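The Ones Who Come Back

She had told me to come at ten in the morning, when the soup would be on and the telephone would be quiet, and as it happened neither of those was true. The soup was still a heap of carrots on a board, and the phone rang four times before I had my coat off. She answered it every time. She worked in the residents' office in Jistov for 32 years, and people there still call her at home when they have a form they can't make sense of, even though she retired two winters ago and there's a perfectly good young man at the counter now.

"He's better with the computer than I ever was," she said, putting a knife in my hand and pushing half of the carrots my way. "But they don't want the computer. They want to complain a little first and then be told which box to check."

I had come to talk about leaving. Anyone who has read a newspaper in the past twenty years has read about migration from the other end, from the border or the big city where people arrive, and I have written my share of those pieces. What I hadn't done was sit down with somebody in the kind of town they set out from. Jistov is one of those. It lies 80 miles from the nearest airport, it once had a glove factory and a sugar mill, and it now has neither. When the labor markets to the west opened up, the town began to empty, first by the carload and then by the bus.

She was the person who wrote it down. Anybody moving abroad for more than half a year was supposed to come to her counter and sign off the register, and in her time, by her own careful tally, 1,127 people did. She kept the number in a school notebook alongside the official record, because the official record was sent away every January and she liked to have her own.

"And that's only the honest ones," she told me. "Plenty of them just went. You'd notice at the bakery. The line would be shorter and you'd think, well, who's missing?"

I asked her what they said at the counter, and she laughed at me, kindly enough. People don't make speeches when they're filling out a form, she said. They said two years. Nearly all of them said two years, the young couples and the bricklayers and the nurses, as if they had all been given the same sheet of paper to read from. Two years and then they would have the money for a roof or a car or a bathroom. Some of them did send the money, and if you walk up the hill behind the church you'll see some very handsome roofs on houses with the shutters closed.

Most of the early ones went to Kenditz, and that was no accident. A recruiting agency by the name of Tradania had taken a storefront on the square, between the pharmacy and the shoe repair, and put a big photograph of a harbor in the window. (There is no harbor in Kenditz. She has been there twice and looked.) Tradania filled places at the Magnusson fish and vegetable packing plant, and for a good many years a person could walk in the door with a passport in the spring and be on a packing line before the cherries were ripe at home.

"I want to be fair to them," she said. "People talk now as if it was a swindle. It wasn't a swindle. The wages were what they said they'd be. It was the rent that was different from what they said, and the hours, and the bus out to the plant, which came out of your pay, and so when you put it all together on paper it was a decent job and a poor life. But you could choose it. At home in those years there wasn't much to choose."

Her own sister chose it. She told me this quite a while into the conversation, once the carrots were done and we had moved on to onions, and I had the feeling she'd been deciding whether to. The sister was the younger by six years. She went to Kenditz for the two years and stayed for nineteen, shared rooms at first with three other women from the plant, then had a small place of her own, and then married a man from yet another country, so that the two of them spoke to each other in a language neither had grown up with. They raised a daughter in it.

"When my niece visits, she's polite to me," she said. "She's a lovely girl. But she's polite, the way you are with somebody's aunt, and I am somebody's aunt, I'm hers! I can't tell her a joke. By the time I've got it across, it isn't one anymore."

We talked for a long while about housing, which she thinks gets too little attention in all the arguing over who should be let in where. A person's first room in a new country matters a great deal, in her view. If it has a door that locks and somewhere to put your things, you begin to live there. If it's a bunk and a suitcase, then you're only waiting, and people who are waiting don't learn the language or say hello to the neighbors, and then the neighbors say, look, they don't even say hello. 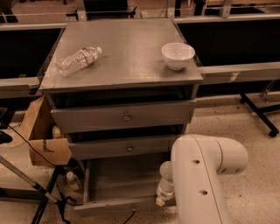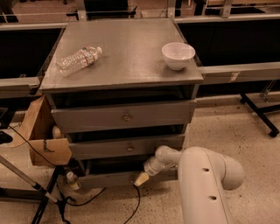

I put it to her that the neighbors in Kenditz might have had some cause for worry all the same. It's a small city, the schools there filled up quickly, and the local people hadn't been asked. She took this more seriously than I expected. She got up, stirred the pot, sat down again, and said that she had thought about it often, mostly on account of what happened in Jistov later on.

What happened was that the town ran short of hands. By the time the road money came through and the old mill was to be turned into a warehouse, there weren't enough grown people left to do the work, and so the contractor brought men in from much farther east, men who had never heard of Jistov and could hardly be blamed for that. They were put up in the empty school dormitory. And the very same families who had a son in Kenditz and a daughter picking fruit somewhere hot came to her counter to ask how long the foreigners were staying.

"I had a woman whose three children were all abroad," she said. "All three. She used to show me the postcards. And she stood there and told me these men ought to go home, that they'd be here forever, that they walked around the square in the evening. I said, where should they walk? And she got very red, and I felt bad about it afterward, because I liked her, and because she wasn't a cruel person. She was lonely. Her own were gone and here were somebody else's, and it felt to her like a bad trade."

I have thought about that woman a good deal since. I've heard economists explain the thing she was feeling, with arrows on a map, one country's workers moving west and another's moving in behind them, and the arrows all made sense. None of them had a person at the bottom looking out at the square in the evening.

And what about the ones who come back? That was what I'd really wanted to ask, and it turned out she had a page for them too, at the other end of the notebook, upside down so that the two lists ran toward each other. There are 76 names on it. She wouldn't let me read them and I didn't press, but she ran her finger down the page and told me a little as she went. One came back for a mother who was ill and stayed on after the funeral. A few came because a marriage had ended. Several came back when Magnusson moved the evening shift to another plant and let people go, and of those, a couple left again by August for somewhere else.

The town was not as ready for them as you'd hope. There was a welcome-home grant for a while, paid out by the county, and it called for so many stamped papers from abroad that she spent whole afternoons on the phone with payroll departments, spelling out street names. People who'd been away a dozen years had no doctor, and their children were put back a grade because they couldn't write the language they spoke at the supper table. Old friends teased them about their accents. It was meant fondly, she thinks, for the most part.

"They were foreigners there and then they were a little bit foreign here," she said. "And they'd say to me, when does it stop? I didn't have a form for that."

The telephone rang again. It was a man who had moved back in the spring and had been told that his driver's license needed to be exchanged, and she walked him through it with enormous patience, twice, wiping her hand on her apron and drawing the boxes in the air for a person who couldn't see her. When she hung up she said he'd be fine, he was bright, he'd been a foreman. He was one of the 76. He wanted to put in bees behind his father's house, and she'd already told him who to see about it.

I asked whether she thought the town would fill up again. She doesn't, not as it was. She'd like to see the school keep its upper grades and the bus run in the evening, since those are the two things young families ask her about, and she would like the county to stop treating everyone who returns as if they had come to get away with something. She'd also like the men who stayed on after the warehouse was finished to be able to bring their wives without waiting so many years for a letter. There are a few of them still. One plays the accordion, and he's been taken into the brass band, where there is no part for an accordion, so he's been given the second trumpet's music and does what he can with it.

The sister is coming this summer, with the husband and the polite niece. There's talk of them staying until the plums are in. She has had the upstairs room painted and has bought a cookbook in the niece's language, with the idea that they might work through some of it together, one reading and the other chopping. She showed it to me. She had penciled the words she didn't know in the margin of the first few recipes, very small, in the same upright hand as the notebook.

By then it was past one o'clock and the soup was done, and she wouldn't hear of my leaving before I'd had two bowls.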